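Fothergill opens bookings for its two-armed table robot
Oct 20, 2020

I've been nosing round the Brerater again, the two-armed tabletop kit from Fothergill, and as of this morning anyone can book one. Hire is £148 a day, or you can buy the lot for £1,293 if you don't mind bolting it together yourself. I had a go in August and came away rather smitten (my arms ached just from pointing at things!). The left arm will push its fingertip right down onto a bit of cloth, which is braver than my old kit ever was.

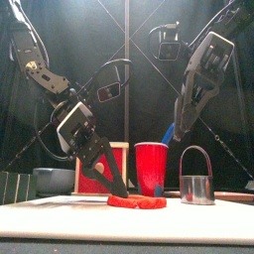 Ruth Alvarado reckons the cloth work is the best reason to hire one, though she'd want a second day before trusting it with anything she liked. She also found the setup sheet hard going, and I'm with her on that - it's tiny print and there's loads of it.

The add-on I keep coming back to is the Hillow board pack, where both arms share one big white board and you set out your own bits and pieces for them. Mine kept me up well past bedtime. 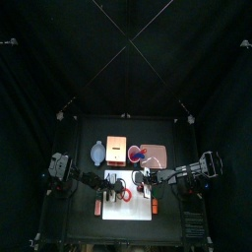 Prices and waiting list

Fothergill has 200 kits in the first batch, and the Poleck shop is taking names for the next. You get both arms and the software for your money, but the table is extra, so measure up first. I'd also ask about trays, as my metal one

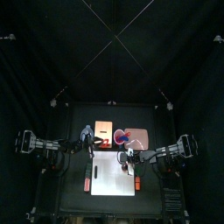
came from the kitchen drawer and I'd have liked a proper one in the box. Spare grippers should follow before Christmas, and I've already put my name down for a pair.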